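The **Drolside Survey** was an optical survey for faint variable stars in the outer parts of the Milky Way. It was carried out from the Drolside Observatory, a small mountain station with one main telescope, and covered a strip of sky well away from the crowded band of the galaxy. The survey is best known for its catalog of RR Lyrae stars, which astronomers use to measure distances within the galaxy's halo.

## Background

RR Lyrae stars are old, low-mass stars that swell and shrink in a regular cycle, usually lasting less than a day. Their brightness rises and falls with the cycle. Stars of this type have nearly the same average true brightness, so the distance to one can be worked out from how bright it looks from Earth. They are common in the halo, the thin and roughly round cloud of stars that surrounds the disk of the galaxy.

Earlier searches at Drolside had used photographic plates. These were good enough to find the brighter variables but missed most of the distant ones. The plates were kept after the switch to electronic detectors and were later used to check the periods of stars found in the new survey.

## Telescope and camera

The survey used the Bech Telescope, a reflector built for wide-field work. Its camera had nine detectors arranged in a square. One of them developed a fault in its readout electronics during the first season and was left out of the final measurements, which left a gap in the middle of each field. Later pointings were shifted slightly so that the gap fell on a different patch of sky.

Each exposure lasted 30 seconds. Fields were visited several times a night when the weather allowed, with the visits spaced unevenly. Even spacing makes it hard to tell a star's true period from a false one caused by the timing of the observations — a problem known as aliasing.

## Data processing

Images were sent to the computing center at Madudgate, where a program named Wunum compared each new image with a reference image of the same field. Any star that had changed in brightness was flagged. Stars flagged on enough nights were passed to a second stage, which searched for a repeating period and fitted a light curve.

Eclipsing binaries were the main source of confusion. A close pair of stars passing in front of each other can produce a light curve that looks much like that of some RR Lyrae stars, and color measurements were needed to separate the two. Distant galaxies with active centers were also picked up, but they vary without a fixed period and were easier to remove.

## Results

The final catalog lists 123 RR Lyrae stars, of which 43 had not been recorded before. Most are spread evenly through the survey area. A smaller number lie close together at similar distances and may belong to a stream, the stretched-out remains of a dwarf galaxy or star cluster pulled apart by the Milky Way's gravity. Spectra have been taken for only a few of these stars, and the measured speeds do not settle the question.

The catalog was released on March 2, 2019. A corrected version followed, with revised positions for stars near the edges of the detectors.

## Later use

The Bech Telescope has since been used mainly to follow up on supernovae and comets. The survey images remain in the Madudgate archive and 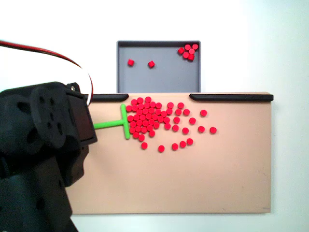

can be requested by field number or by sky position. Both the raw and the processed versions are stored, along with the calibration frames taken at the start of each night. The older photographic plates are held separately at Drolside, and only part of that collection has been scanned.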